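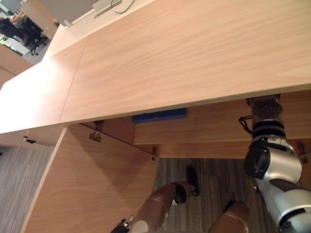

Brynhildur Juhl thinks I should give up on cupboards with doors altogether and put everything on open shelves, and after the week I've had with our paperwork I am very nearly persuaded.

Box files in a low cupboard: flat or upright, and how do I stop the door drifting?
Dalva Xavier, Jan 6, 2020

Hello all, and a happy new year to everyone who helped me with the blinds in August (they are still up!). I've got a new puzzle and I hope somebody kind will have been through it already.

We moved into our part of the Uria building just before the holidays, and the office came with light wooden furniture, some of it low cupboards with hinged doors. I volunteered to sort out the paper, of which there is a great deal more than anybody admitted to before the move. Invoices, delivery notes, the old Handden contracts, and a heap of instruction leaflets that I'd happily throw out if I were allowed. At the moment it all lives in box files, 13 of them, and I want it in the cupboards before people get used to having it on their desks. 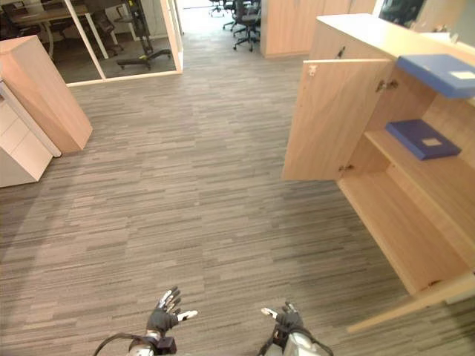 My trouble is deciding how the files should go in. At our old place we had tall shelving and everything stood up like books, so you read along the spines and pulled out what you wanted, and I never gave it a moment's thought. With low cupboards you're looking down at everything from above, and I started laying them flat without really meaning to. I've got a blue one on the upper shelf and a darker navy one on the shelf below, each with its white label on the top, and while there's only one to a shelf I can see what's what. But as soon as I stack another on top the label underneath disappears, and I have to lift things out to find out what I'm lifting. Do I turn them all on end and relabel the lot? Or is there some sensible way of keeping them flat?

The second thing is the door on one of the cupboards, which closes but then drifts open again by a hand's width or so. I've caught my shin on it twice and my colleague has done it once, rather spectacularly, with a tray of mugs. Nothing looks bent to me. I don't want to start turning screws until I know which ones to turn.

Thank you in advance, and sorry for going on.

Answers

marrowfat_jean

Hello Dalva, I looked after the records at a dental practice for 15 years, so box files are very dear to my heart, and I do hope I can save you some bother.

Stand them up if the shelf is tall enough. Measure the file first, then the gap, and leave enough room above to get your fingers in and tip it forward. It's surprising how many people measure the shelf to the last whisker and then can't get the file out again. Put the label on the spine, fairly low down, and write it bigger than you think you need to. In a low cupboard you'll be reading it bent over or crouching, and small neat handwriting is no friend to anyone in that position.

If the shelves won't take them upright, keep them flat but with two at the most in a pile, and label the short end that faces the door as well as the top. I had a roll of Poulain sticky labels that did both jobs nicely, though any plain ones will do if you wipe the box first. Put the heaviest ones at the bottom of the cupboard, and anything you use every day somewhere you don't have to kneel for.

One more small thing, and forgive me if you've done it already. Go through the contents before you label anything! When we did our big tidy I had 7 files that turned out to be mostly empty, and they went down to two in an afternoon with a pot of tea. Your leaflets sound like very good candidates. Ask whoever won't let you throw them out whether they'd like to keep them at their own desk, and see what they say.
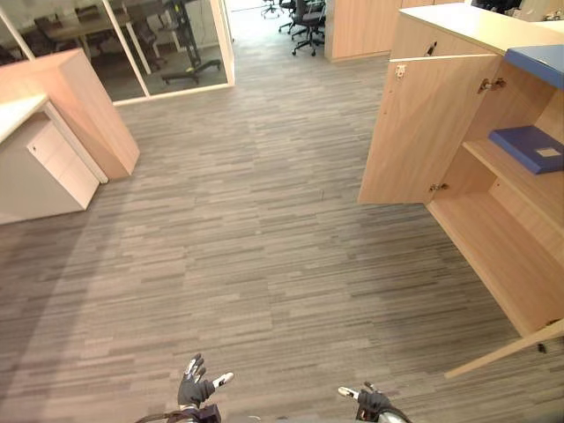 Pettigrew: never mind the labels, fix the door first, before somebody breaks a leg.

Check the catch. Shut the door slowly and see if the two halves meet. If they don't, loosen the screws on the catch, nudge it over, tighten up. If they do meet and it still comes open, it's the hinges. Most cupboard hinges have a screw that shifts the door sideways. Quarter turn, try it, another quarter turn. Do the top and the bottom by the same amount or you'll have a crooked door.

Also check that a file isn't poking out and pushing on the door from inside. Had that myself.

tomasz_from_upstairs

Agree with Pettigrew about the catch. I used a little stick-on magnet from Skilico on mine and it has held, but I'd only do that if the cupboards are yours and not the landlord's. The backing takes the varnish off when you remove it, ask me how I know.

I lay mine flat by the way, all 6 of them, and just remember which is which. Probably not much use to you with the number you've got.

Dalva Xavier

Oh, you are all lovely, thank you. Pettigrew, I went straight over and felt behind the door, and there was a file sticking out just far enough to push against it! I've slid it back and the door has behaved itself all morning, though I'll leave the screwdriver in my drawer in case. Jean, the shelves are a finger too low for standing them up, so it'll be flat, two to a pile, with labels on the ends. Tea and leaflets are planned for tomorrow afternoon.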